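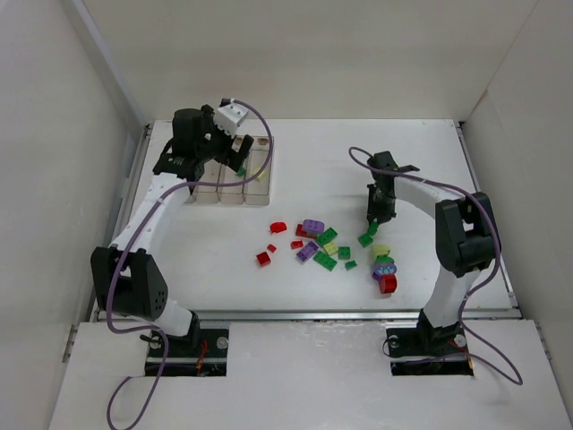

Our town library in Odow wants to close the toy lending room and put twelve more computer places there. I read the plan in May, and I think it is a mistake. A toy is for a small child what a book is for us, and many families with low income cannot buy enough of them. Small plastic building bricks, scattered on a white table, can keep two children busy for a whole afternoon, and they need no password and no update. In the shops a good box of them costs more than what I pay for a week of bread and milk.

The town says that the room is used too little. But last year it made 3,708 loans, and the reading room for newspapers, which I love and where I sit myself, had only 700 visits. To my surprise, the newspaper room is not in the plan at all. My neighbor Melahat Bilgin has three grandchildren and a pension. She told me she borrows every second week, and she returns everything washed.

I understand that computers are necessary. My friend Ibrahim Mohammed found his job at Noker with the help of the library computers, and I would not take even one of them away. There is, however, the old map room on the second floor, with good light and a dry wall for the cables. Why was it not considered? In Fleury, where I lived before, they moved the maps to the cellar and it took them one summer.

I ask the town council to visit the toy room once, at four in the afternoon, before they vote.

Radosław Pawlak, Odow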